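Flisivari. Guía de instalación y configuración para grupos de rol en foro

Sección 4. Crear la campaña y abrir la primera travesía

Esta sección da por hecho que el servidor ya responde en la dirección configurada en la sección 3 y que existe al menos una cuenta con permisos de Narrador. Si todavía entra con la cuenta de instalación, cree antes la cuenta de Narrador; la de instalación no puede publicar escenas.

4.1 Datos de la campaña

1. Entre en Panel > Campañas > Nueva.

2. Escriba el título. Admite tildes y signos como la ț y la ă, de modo que un capitán llamado Ghiță aparecerá bien escrito tanto en las fichas como en el índice de personajes.

3. Elija el mundo base. La instalación incluye dos: Tadia (archipiélago templado, rutas cortas, muchas islas habitadas) y Varorside (mar abierto, rutas largas, pocos puertos). El mundo base se puede ampliar más adelante, pero no cambiar.

4. Rellene el campo Premisa. Los jugadores lo leen antes de pedir plaza. El límite es de 642 caracteres, contando espacios. Lo que pase de ahí se corta al guardar, sin aviso.

5. Pulse Guardar borrador. La campaña queda visible solo para el Narrador.

Nota: la premisa no admite formato. Si pega texto desde un procesador, compruebe que las comillas y los guiones de diálogo se hayan conservado.

4.2 Facciones y recompensas

Toda campaña necesita dos facciones como mínimo. En Tadia vienen creadas la Liga de Puertos y las Tripulaciones Libres; en Varorside hay que crearlas a mano.

1. Abra la pestaña Facciones y pulse Añadir.

2. Ponga nombre y escudo. El escudo es opcional; si no se sube ninguno, el programa usa la inicial.

3. Marque si la facción puede publicar recompensas. Con esta casilla activa, los miembros con rango de oficial podrán poner precio a la captura de un personaje.

4. Fije la recompensa inicial. El valor de fábrica es 200 monedas por personaje, y conviene dejarlo así en la primera travesía. Subirlo al principio hace que los jugadores nuevos esquiven los combates.

5. Indique las relaciones con las demás facciones: aliada, neutral u hostil. La relación es recíproca y basta con definirla en un lado.

Precaución: al borrar una facción se borran también todas las recompensas que haya publicado, incluidas las ya cobradas. Los personajes conservan las monedas, pero desaparece el historial.

4.3 Fichas de personaje

El Narrador decide qué campos son obligatorios. La plantilla de fábrica pide nombre, origen, oficio a bordo, una habilidad principal y una debilidad. El oficio se elige de una lista cerrada (capitán, timonel, cocinero, carpintero, médico, vigía, músico) que se edita en Ajustes > Oficios.

1. Abra la pestaña Fichas y elija Plantilla.

2. Marque los campos obligatorios.

3. En Puntos de partida, escriba los que cada jugador podrá repartir entre fuerza, destreza, voluntad y suerte. El valor de fábrica es 79. Ningún atributo puede quedar a cero.

4. Active Revisión previa si quiere aprobar cada ficha antes de que el personaje entre en juego. Mientras espera la revisión, el jugador puede leer las escenas abiertas pero no responder en ellas.

5. Guarde la plantilla y pulse Publicar campaña.

A partir de ese momento los usuarios registrados ven la campaña en el listado y pueden enviar su ficha. Las fichas pendientes aparecen en el panel del Narrador con un punto rojo. 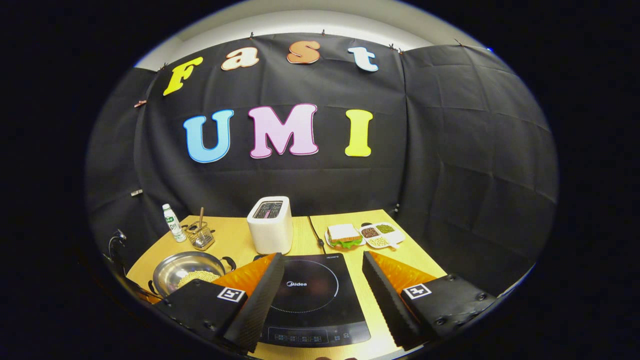 Las fichas rechazadas vuelven al jugador con el comentario que haya escrito el Narrador. El jugador puede corregirlas y enviarlas otra vez cuantas veces haga falta. Si el comentario se deja en blanco, el programa envía el texto estándar, que es bastante seco; es preferible escribir una línea propia.

Nota: cambiar la plantilla con la campaña ya publicada no afecta a las fichas aprobadas. Un campo obligatorio nuevo solo se pide a quien entre después.

4.4 Abrir la primera travesía

Una travesía es un grupo de escenas con puerto de salida y puerto de llegada. Los personajes embarcados en una travesía no pueden participar en otra hasta que la primera se cierre o el Narrador los desembarque.

1. En la página de la campaña, pulse Nueva travesía.

2. Elija el puerto de salida y el de llegada. Si no hay ruta entre ambos, el mapa los une con una línea discontinua y pide confirmación.

3. Seleccione el barco. Cada barco tiene un número máximo de plazas, visible junto al nombre.

4. Embarque a los personajes. Puede arrastrarlos desde la lista o escribir el nombre en el buscador.

5. Escriba la escena de apertura. Conviene que termine en una situación a la que cualquier personaje pueda responder: una vela en el horizonte, una orden del capitán, un polizón descubierto en la bodega.

6. Elija el orden de turnos. En turno libre contesta quien quiera. En turno fijo el programa avisa por correo a quien le toca y bloquea las respuestas de los demás.

7. Pulse Zarpar.

Precaución: después de zarpar ya no se puede cambiar el barco. Para corregir un error hay que cancelar la travesía desde el menú de opciones, y las respuestas publicadas hasta entonces pasan al archivo.

4.5 Combates dentro de una escena

Para iniciar un combate, el Narrador escribe /duelo seguido de los nombres de los dos personajes. El programa tira los dados y muestra el resultado debajo del mensaje. El texto del combate lo escriben los jugadores; la tirada solo indica quién lleva ventaja en ese turno.

En los combates entre barcos se usa /abordaje y el nombre de la otra nave. Se suman los atributos de todos los embarcados, con un máximo de 324 puntos por bando. Lo que exceda ese máximo no cuenta.

Las tiradas no se pueden repetir ni borrar. Si se ha lanzado un duelo por error, escriba /anular en el mensaje siguiente; la tirada queda tachada y sin efecto.

4.6 Problemas frecuentes

El botón Zarpar aparece en gris. Falta el puerto de llegada o hay algún personaje con la ficha pendiente de revisión.

Un jugador no recibe el aviso de turno. Compruebe que haya confirmado su dirección de correo. Los avisos se envían una sola vez por turno.

El mapa de Varorside sale en blanco. Ocurre en instalaciones actualizadas desde una versión anterior. Vaya a Panel > Mundos > Regenerar mapa y espere a que termine antes de cerrar la ventana.

Las recompensas no se suman al cobrar. El personaje que cobra pertenece a la misma facción que publicó la recompensa. El programa no lo permite.

Texto de la sección: Clementina Mota. Última revisión: 6 de enero de 2019.

La sección 5 trata de las copias de seguridad y de cómo trasladar una campaña a otro servidor.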